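Ask Browse Topics Unanswered Sign in

Music > Live Shows > Tickets and Tours

Grernau playing all of Prison at Prollumwood: is this the real band or just the name?

lawnseat_larry

I've been going back and forth on this for a week and would like to hear from people who have been to one of these, preferably people who paid for it themselves.

Grernau are on the fall tour calendar at the Prollumwood amphitheater, 2nd October, and the ad says they will be performing the album Prison "in its entirety." I loved that record. I wore out a cassette of it and then bought it two more times in formats I no longer own a player for. So I'm the target customer, which is exactly what makes me nervous.

What bothers me is the wording. The poster says "Grernau" in the old lettering and shows the old album cover, and nowhere does it show a picture of the people who will be on the stage. From what I can piece together, the only one left from the record is the bass player. The singer quit ages ago. The guitarist who wrote most of it isn't in the band either, and depending on which fan page you believe he is either fine with this or has a lawyer on it. The new singer came out of a tribute act. I don't hold that against him, but if I'm going to see a tribute act I can do that at the county fair for the price of parking.

Then there is the "Album Experience" upgrade, which gets you soundcheck, a lanyard and "an exclusive commemorative item." No mention of what the item is. In my experience when they won't say what it is, it's a laminated piece of paper.

I did try to be fair. I sat down with coffee and played the album straight through, both sides, to see whether I want to hear all of it in a field in October or whether I just want to hear the 3 songs everybody knows.

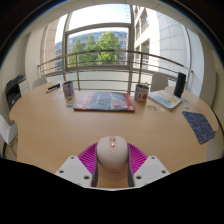

Round table at the window, trees and the neighbors' buildings past the balcony.

Side one held up. Side two has that long instrumental with the wind noises, and a slow song I had completely forgotten, and I can tell you why I forgot it. I still don't know what a live band does for all that time with wind noises. Presumably a tape runs and everyone stands there.

So: has anybody seen this lineup? Is it worth a full price reserved seat, or the lawn, or staying home? And has anybody bought one of those upgrades and been glad of it? Please don't tell me "if you love the music you'll have fun." I have loved the music and not had fun plenty of times.

Posted in Tickets and Tours. Tagged: reunion tours, full album shows, amphitheater, upgrades

merchtable_regret

Saw them in June at Daneshvar Hall, same tour, same set as far as I know. I'll give you what I remember and you can decide.

They are good players. I want to say that first because the rest of this is going to sound sour. The drummer is better than the one on the record and the new singer hits the notes. He hits them the way they are on the record, breath for breath, including the little crack in the voice on the second verse of the title track. The first time I heard that I got goosebumps. Then it dawned on me that the crack was an accident by a different man in a studio a long time ago, and this fellow is doing it on purpose every night, and I had a hard time getting back in after that.

"In its entirety" was not quite true either. They played every song, but not in order. The hit comes third on the album and they moved it to the end, for reasons you can guess. The instrumental with the wind was cut to a couple of minutes with a light show. If your heart is set on the album as an album, you aren't getting that. If you'd rather skip the wind noises, that may be good news for you.

After the album there was a break and then a second set of other songs, including 2 or 3 from a newer record that the bass player told us was "the best thing we've ever done." A lot of people went to get a beer during the best thing they've ever done. The lines at the bar were the longest of the night.

On vocals: there was more singing coming out of the speakers than there were people singing. I counted mouths. I'm not claiming the lead was on tape, I think he was live. But there were 4 parts in the choruses and two microphones in use. Lots of bands do this and most of the audience doesn't mind. I do mind a bit, when the ad says live.

The bass player himself was in good form and talked to the crowd a lot. He tells the story of making the album in great detail, and the story has one person in it. I'd take that with some salt. The guitarist who wrote the songs came up once, as "a friend of ours."

Was it worth it? I paid full price for a seat downstairs and I'd say it was worth half. I wouldn't go again but I don't feel robbed. Sit near people who are excited, it helps.

backrow_bob

dont do it. my brother in law went and said it was karaoke. didnt go myself but the videos online sound awful, no bass at all. there are real bands playing in bars every night of the week for a cover charge go see them instead

soundcheck_skeptic

I can speak to the upgrade, since I bought it for a different date on this tour and have had the lanyard in a drawer ever since. I'd ignore the karaoke comment. Phone videos never have any bass in them, you can't judge a show from that.

What you get, in order:

You show up hours early and stand by a side gate. A young woman with a clipboard hands out lanyards and reads you a list of things you can't do. No posters to be signed, no recording, no calling out song titles. There were 24 of us. The email called it a "small, intimate group," and I suppose that depends on what you compare it to.

You're walked in to watch soundcheck. Ours was the crew checking drums one at a time, for ages, then the band for a song and a half. One of the two was from the newer record. The singer wore sunglasses and didn't sing out, which I can't blame him for, he had a show to do. It lasted 19 minutes by my watch. Then they waved and left. There was no meet and greet, and if you read the listing closely it never says there is one. It says "be in the room with Grernau." We were in the room with Grernau.

The commemorative item was a reproduction of the old tour pass. Laminated. You called it.

The upgrade does not move your seat, either. I had assumed it did and so did the couple next to me, who were not happy. You buy the seat and then you buy the upgrade on top, and the page lays it out so you'd think it was one thing. Look at the total before you hit the button, and look at what the service fee gets charged on, because in my case it was charged on both.

As for Prollumwood in particular, I've been to plenty of shows there, so some local advice whether or not you trust the band:

The reserved seats under the roof sound fine in the middle and muddy on the sides. The side sections cost nearly as much as the center. I would not pay it.

The lawn in October is cold once the sun goes behind the hill and the grass gets damp. Bring something to sit on, and check their rules first, as they've changed what kind of chair is allowed more than once and the website lags behind the people at the gate.

Parking lot 8 is the far one. It's also the one that empties first. The "premier" lot by the entrance is a longer wait to get out and they charge you more for it.

Don't buy early. The seating map shows big blocks as unavailable, which looks like it's selling out, but blocks like that have a way of opening up in the last few days at a lower price. I've watched it happen there for bands much bigger than this one. If I'm wrong and it sells out, you've missed a show you were half convinced you wouldn't like.

My own view on the name business is that one member plus the logo is legal and that's all it is. The bass player may well own the name. I don't know and I doubt the fan pages do either. What I'd go by is whether the ads show you who's on stage. When a band is proud of its lineup you get a photo of it.

lawnseat_larry

Thanks to the two of you who were there. I'm going to hold off and look at the lawn price the week of the show. Moving the hit to the end bothers me more than the singer does, for some reason. If anyone goes before then and they've put the wind noises back, let me know.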